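Site visit: Inura cold storage works, Roltwood

The Inura plant occupies a former textile building on the east side of Roltwood. Visitors are admitted in March, when one of the two assembly lines is down for maintenance and the floor can be walked without ear protection. Check-in is at the side gate. Safety shoes are issued there; sizes run small.

The tour starts at the foam station. Cabinet shells arrive nested on carts and are clamped in a heated fixture before the insulation is injected. Fixture temperature is held at 60 °C. The guide explained that shell distortion was the main source of rejects on the older Bevine cabinet, and that the current fixture supports the side walls over their full height. Cure time was not disclosed.

Door assembly follows. Gaskets are pressed in by hand, corners first, and each door is hung and checked with a paper strip at several points along the seal. A strip that slides freely sends the door back one station.

The test room was the most useful stop. Cabinets run empty for the first part of the cycle and then with a fixed load. Two models were on test, the 3070 and the 3144. They share a compressor and differ in shelf layout and evaporator position. The 3144 replaces the older 3000, which is still supported for parts. Temperature is logged at the top, middle and bottom of the compartment. The traces we were shown had a wider spread at the bottom than I expected with a fan running.

The last stop was the Abeysekara annex, where returned units are stripped and sorted. Foam separation is still manual and slow.

Parking is limited. The canteen closes at 2 p.m.

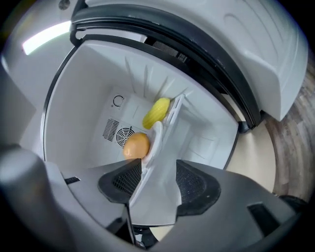 Inside a white compartment.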